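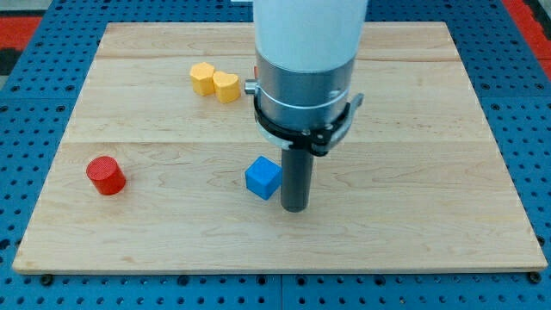 A delegation from the Gronbridge Lottery visited the Skornus ticket printing plant on August 27, 2026. Plant manager Mulugeta Asfaw received the 15 visitors and led them through the press hall, the ink laboratory and the secure store. The plant employs 174 people and prints scratch tickets for almost 201 retailers in the district. The visit closed with a session on prize claims – including the new two-step check for damaged tickets.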